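Let the Old Men Keep Their Place at the Lake

I came to Ellbridge eleven years ago, and the first friend I made in this town was a fishing rod. I say this so the reader will understand why I write about a small matter of parking with so much feeling.

In March the county closed the lower road at Plalham Lake to cars. The gate is now locked all year, and who wants to fish on the east bank must walk from the new lot at the top. The walk is 387 steps for me, with a good knee and a bad one. For Murray Partington, who is older than me and carries oxygen, it is simply the end of fishing.

The county gave its reasons and I have read them with attention. The lower road was breaking at the side where the water comes close. Some people drove too fast. Some people left bait cups and line in the grass, and a heron was found tangled. I accept all these reasons. I picked up line from that grass myself, many mornings, and I was angry each time.

But a locked gate punishes the slow before it punishes the careless. A young man who leaves his trash can carry a cooler down the hill without any trouble, and he can leave his trash there the same as before. The ones who disappeared from the east bank are the ones who used to bring it back up. 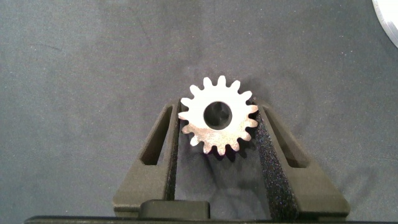

I spoke with Assunta Morelli, who fished there with her husband and now fishes alone. She told me she tried the path two times. The first time she arrived so tired that she did not open her chair. The second time she turned around at the bench. "They tell me there is a dock in Didville," she said to me. There is a dock in Didville, it is true. It is 30 miles away, it has a rail too high for a person sitting down, and she does not know anyone there.

This last point is the one which I think the county does not understand. Fishing for bluegill is not a serious business. You can buy better fish at Hinds, already clean. People of our age go to the lake for the person on the next bucket, who asks about your daughter and lies about his bass.

What I propose is modest. Open the gate from sunrise until ten in the morning, for drivers with a disabled permit, and put the limit at 5 miles per hour. Move the road a little away from the water at the broken part, where there is already flat gravel. Keep 2 parking places at the bottom, no more. If the money is short, ask for 25 dollars a year for the key. I would pay it, and I would pay for Murray also, though he would argue with me.

In the country where I was born, the river belonged to a company, and we fished it at night and listened for the guard. When I first saw the lake here, with a sign that said "public," I read this word several times. I would like the county to read it again also, before the crappie move to the shallow water and another spring goes by.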